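Kalurano working group on handling rules, November minutes

Present: Muthoni Gachanja (chair), Tarek Abdel Hamid, Ruth Cáceres. Apologies: Upendo Muli.

Item 2, draft rule 11 (soft goods). Tarek read the new wording, "the garment shall be held securely." Ruth asked who decides what secure means. The draft gives no test. She said a thick padded item folds differently every time it is picked up, and one pass proves very little.

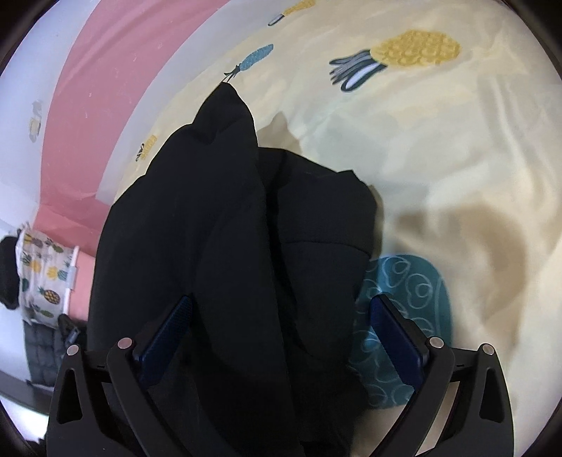 Tarek proposed 35 lifts per garment. Ruth doubted the number -- it came from the Dredano draft, which gives no source for it. Muthoni agreed it should not go in until someone can defend it.

Rule 11 held over. Tarek to ask Dredano where the 35 came from.

Item 3, logging. Not reached.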